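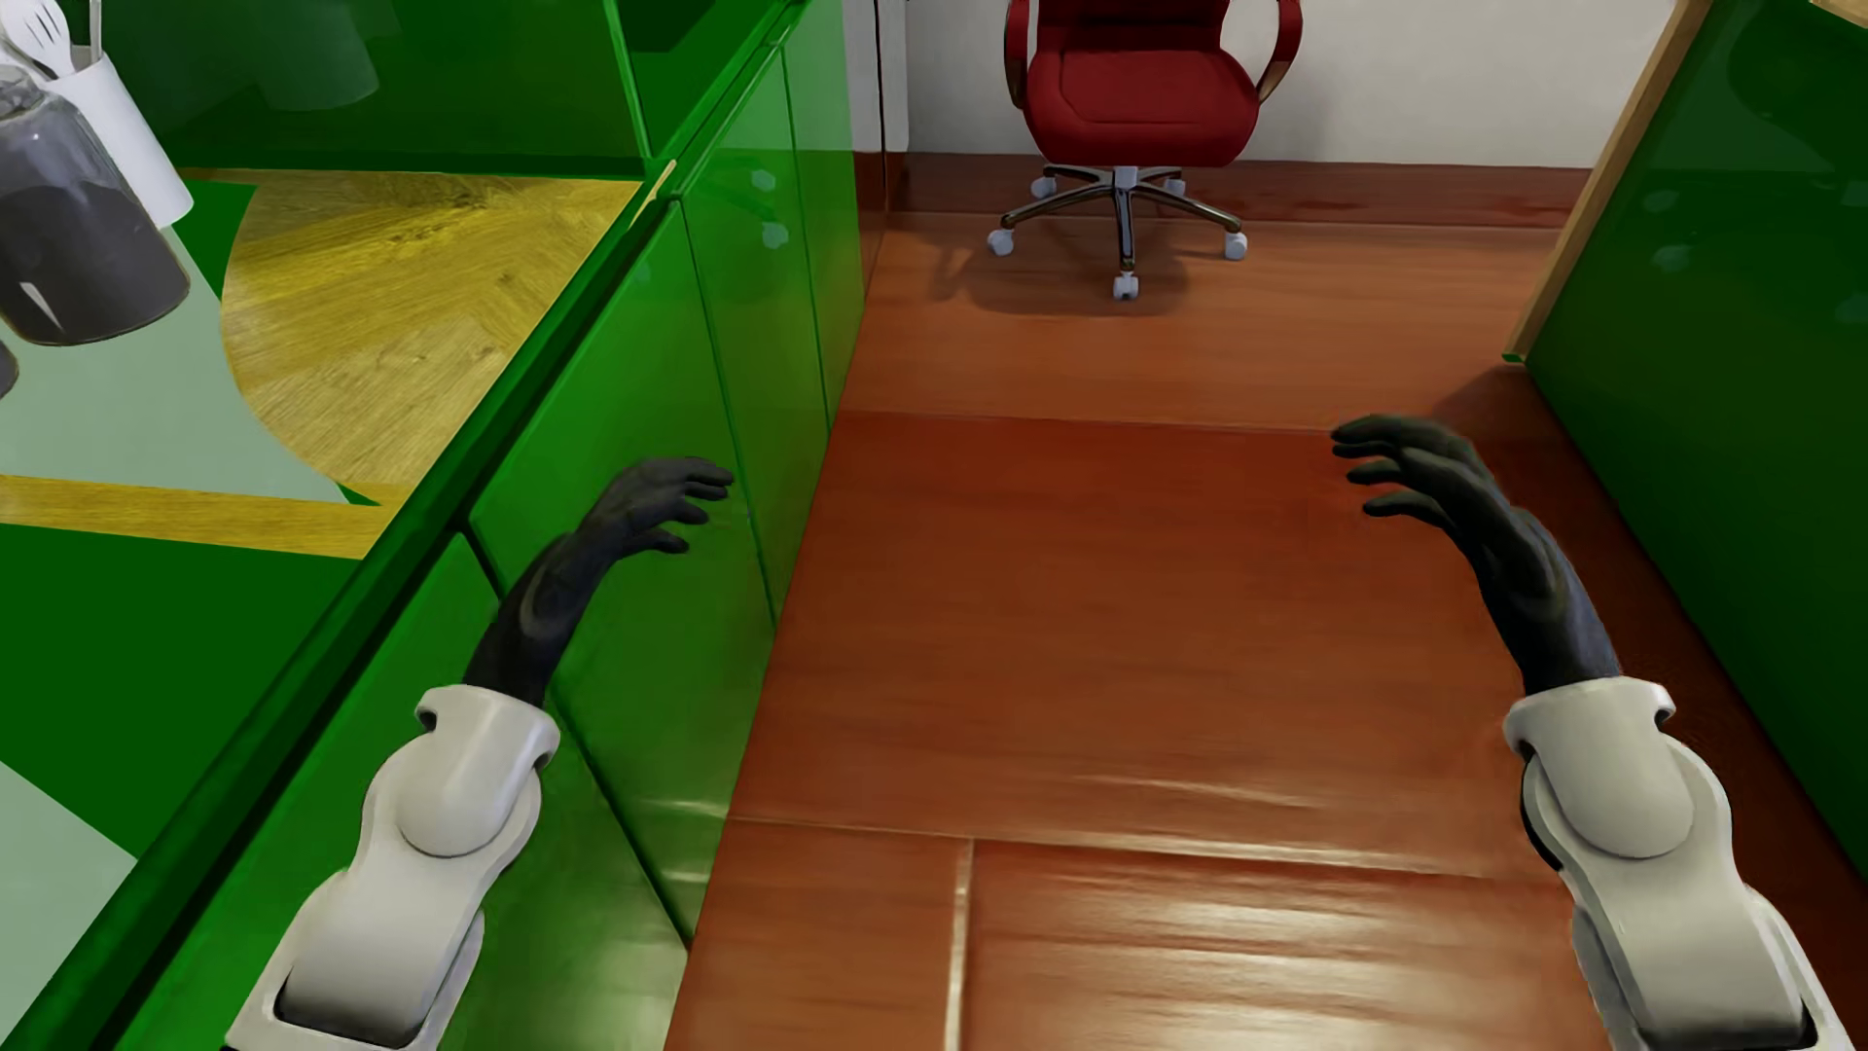 Recording teleoperated demonstrations in a simulated kitchen

The procedure covers a single operator recording demonstrations with two arms and two hands in a rendered kitchen. The example task is chair approach: move along the passage between the cabinets and the side panel, stop in front of the red office chair, and place both hands on the armrests. It assumes that Unik is installed and that the Porner gloves and headset have been paired.

1. Load the layout

Open the kitchen layout in Unik and select the chair task. Set the view to the head camera. The operator should record from the same view the policy will receive, so keep the external cameras closed during collection. They give depth cues that are missing from the training data.

Check that both forearms and both hands are in view at the rest pose. If one is missing, reset the head pitch before going further. Do not correct it by raising the arm, as the offset will be saved with the episode.

2. Calibrate the hands

Hold both hands flat for 2 seconds, then close them fully and open them again. The rendered fingers should follow without crossing. A slight curl at rest is normal and does not need correction.

Next, bend each wrist inward and back out. If the left and right sides differ noticeably for the same motion, repeat the calibration for the weaker side only. Calibration values are stored per operator and are overwritten each time.

3. Set the start pose

Start with the arms raised in front of the body, one toward each side of the passage, fingers open. Leave clearance to the cabinet fronts on the left. From the head camera the left forearm overlaps the cabinets well before it touches them, so use the contact indicator to judge distance.

The layout randomizes floor texture, cabinet color and countertop material between episodes. Mismatched patches on the counter are expected and should not be reported as rendering faults.

4. Record

Press the left pedal to start. Move forward at a steady rate and keep the hands inside the passage. Slow down before the chair base – the casters have collision geometry and will roll if the feet strike them. Lower both hands to the armrests together, hold until the marker turns solid, and press the pedal again.

Pauses longer than a moment should be avoided. The policy learns them as part of the task. If you hesitate, discard the episode and start over.

5. Review and export

Replay every episode once at double speed. Reject any with cabinet contact, a dropped hand track or a chair displaced before the grasp. Our last set held 1,536 episodes, of which 1,287 passed review. Most rejections were hand tracking losses near the end of the reach.

Export accepted episodes in the Sleiman format with joint positions, finger positions and head camera frames at matching timestamps. Frame counts and joint samples must agree. If they do not, run the resampling tool before training – the loader drops mismatched episodes without a warning.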